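I've been helping out with the robotics club at Stilcombe for five years now, and every fall I get the same email from a parent. It goes something like: when do the kids get to touch a real robot? Fair question! My answer has gotten longer each year, so I'm putting it here, where I can just send people the link.

We start everybody in the simulator. The whole first half of the school year, in fact. Wayne MacPherson, who coaches over in Plakville and has beaten us twice at the regional meet, thinks this is nuts. His kids are turning screws on day one, and he'll tell you (at length, over bad coffee) that a robot on a screen teaches you video games. I like Wayne a lot. I think he's wrong.
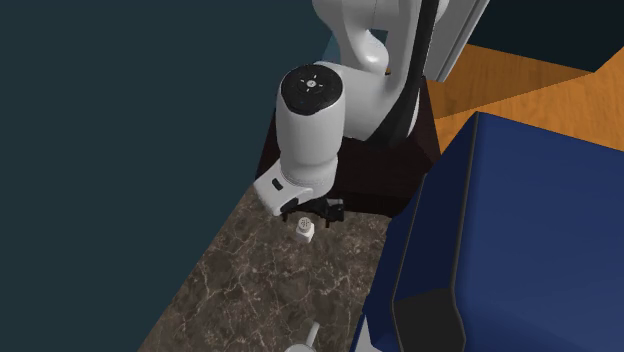 What I care about is how many times a kid gets to be wrong before dinner. With our one real arm – we call it Zacharias, don't ask – a student might get 2 turns in an afternoon, and if she rams the gripper into the table, there goes everybody else's turn too. In the simulator she can just try again. Take a job like the one on that brown marble counter, with the black fingers a little open, right over a stubby off-white piece that looks like a nut or a knob. It sounds like nothing. But should you come straight down? How wide should the fingers be? One of my eighth graders ran her version more than 100 times over a weekend, changing one number at a time and writing it all down in a notebook. Try getting that out of a kid who's waiting in line!

Now, Wayne does have a point, and I'd be cheating if I skipped it. Simulated parts behave too well. Our kids move over to Zacharias in the spring and find out that cables snag and motors get tired, and some of them are pretty crushed for a week or so. I used to try to soften that. Lately I let them stew, then we pull up the notebooks and hunt for what changed.

There's the money, too. Our entire budget is $2000, and a good chunk goes to the Famel entry fee and the bus. One bent gripper can eat up the rest, and then the whole club is sitting around watching me fill out a repair form.

So yes, your kid will touch the robot. Probably in March. Until then, ask to see the notebook.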